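4.2 Recurrent funding and the opened clinic

Capital money for remote health arrives with a ribbon attached. Recurrent money arrives, where it arrives at all, by email. Of the 20 community clinics in our sample, the one at Nundport is the clearest case: a new building, a well-catered opening, and an operating grant still indexed to the floor area of the shed it replaced. The clinic serves 303 residents and is staffed for three days a week, an arrangement the funding agreement calls "continuous access".

Fivotthorpe fared slightly better. Its grant was renewed in November for seven months, a term long enough to advertise a nursing position and short enough to discourage anyone from applying for it. Clinic staff there told us that reporting obligations under the Brindari program took up one working day a week. Among the items reported was the time spent on reporting.

We coded each funding agreement for duration, indexation and the presence of a maintenance clause. Maintenance clauses were rare. Where they did exist, they generally covered the building and left out the generator, the vehicle and the vaccine fridge, so that a clinic could in principle be kept freshly painted while unable to open. Managers had learnt to put small repairs through as consumables, and we have not asked them to stop.

Equipment allocations under the Bright stream followed a separate calendar again and were approved without reference to staffing levels. We return to the mismatch in Section 5, where the rosters are set against the grant dates for each site.

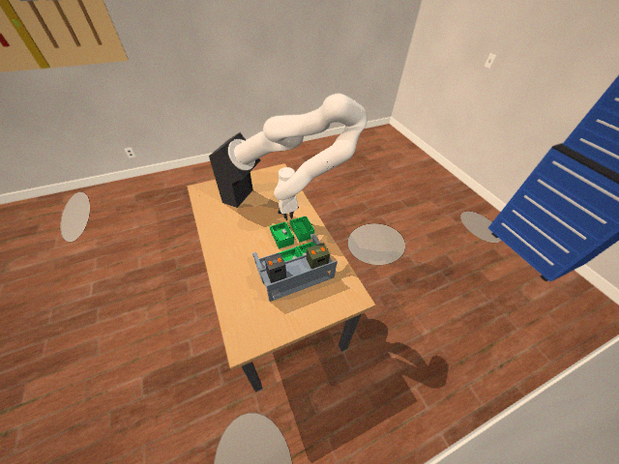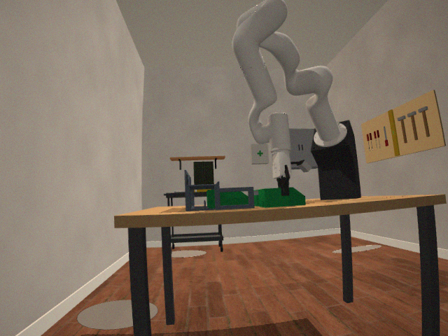
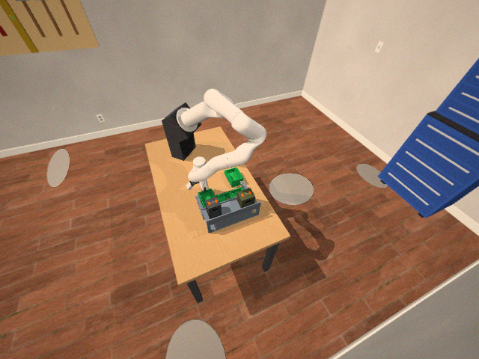
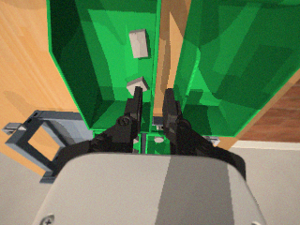
Figure 3. Computer-rendered views of robotic equipment at a wooden tabletop.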